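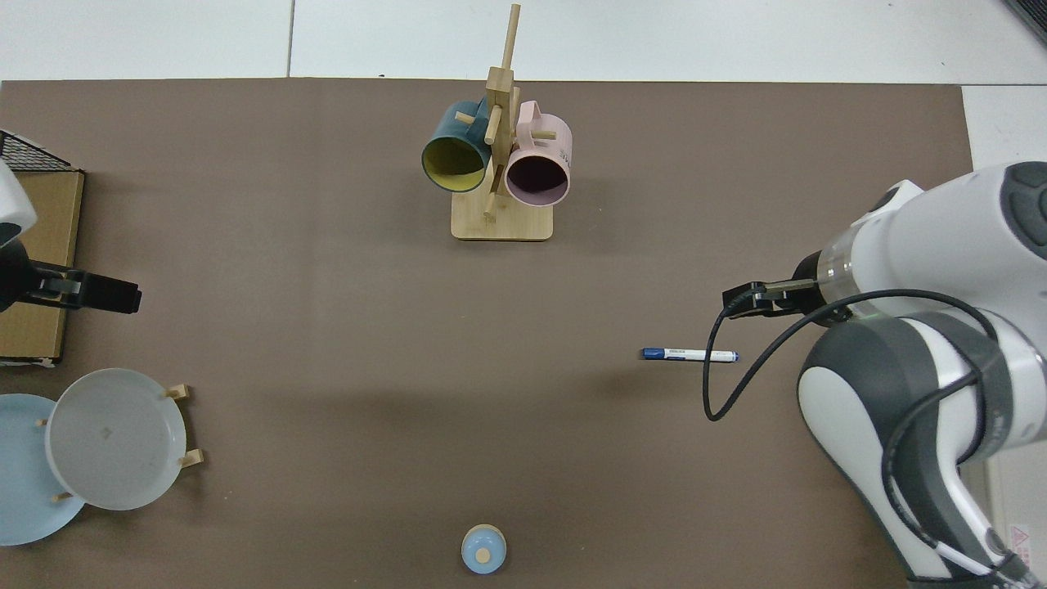
May, 4:40 pm. Live tape transfer, Bakow show, reel 2.

Drums and bass clean. Vocal mic clips in the second chorus; pulled 2 dB, still audible. Guitar hum at the start of the ballad, notch filter helped a bit. Crowd mics arrive 32 ms late against the desk feed, nudged to match.

Felicidad wants the long drum solo kept. Leonardo would cut it at 40 bars. Left whole for now.

To do: bounce rough mix for Atell, relabel reel 3.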